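4.2 Claimed and measured output

Retail listings for pocket lights lean on two figures, peak lumens and run time, and seldom say whether the two were taken on the same setting. We doubted that they were. Acheampong's earlier survey of 1,528 listings had already found that most gave no test method at all, and we saw little reason to think sellers had changed their habits.

We bought 18 keychain lights over the counter, among them the Solora and the Dollow, and ran each from a fresh cell until its beam fell to a tenth of its starting level. Readings were taken on a bench with the room lights off.

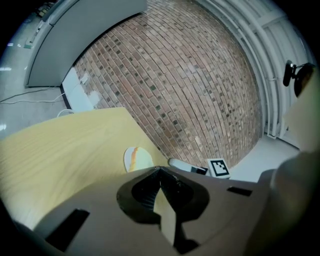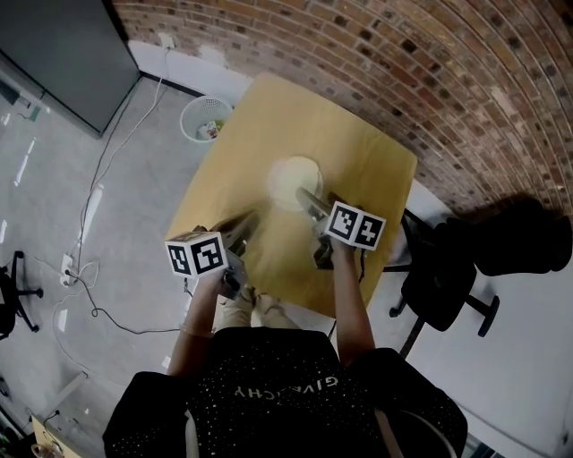
Figure 4. The light wood tabletop, with hand-held grippers.

Only 4 of the lights held their claimed output past the first few minutes. The Dollow dropped fastest, and its stated run time of 44 hours could be reached only if one counted a glow too weak to find a keyhole by. The Solora did better, although its maker's talk of "constant brightness" does not fit the curve we recorded, which sags from the start.

We are wary of making too much of this. One sample of each model is thin evidence, and cells bought in December may have sat on a shelf for months. Abdul-Rahman Acheampong has argued that a shared test standard would settle the matter. We are less sure. A standard is only as good as the checking behind it, and a seller who now prints a number without a method could as easily print a method that was never followed. Star ratings offer no better guide, as many of the listings had none.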